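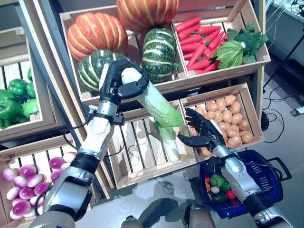

Reading time: 2 minutes

I've wanted a proper veggie stand forever, the kind with tilted wooden crates like a little corner market, and the Erelau two-tier display finally talked me into it. Mine came on a Wednesday and I had carrots in it before I'd even broken down the box!

The big divided crate goes up top, and I put the bulky stuff there, so pumpkins on the left and carrots and greens on the right. Play produce works great too (my orange and striped green pumpkins will never go soft on me). 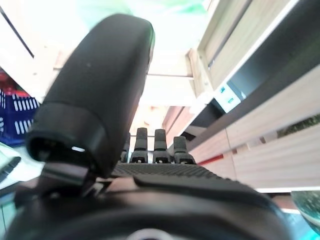 The wood is light with a nice fine grain, and I haven't had a single splinter. I looked at the Lutanano stand first — 300 dollars and no tilt, so no thanks. 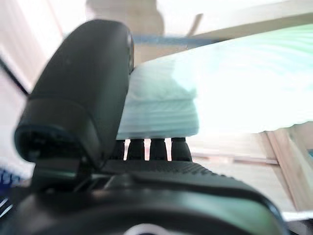
Down below you get slatted crates, and those are my favorite part. Potatoes fill one up beautifully. Napa cabbages are longer than you'd think, so I give them a crate to themselves and lay them on the diagonal.

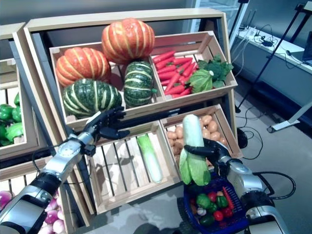 My one gripe is crumbs and dirt getting through the slats. I line the potato crate with brown paper now — easy fix.

2 comments

Ottilie Gisler: Do the crates lift out for washing?

Sriwong: Got mine in May and love it. Peppers look so good in the side crate!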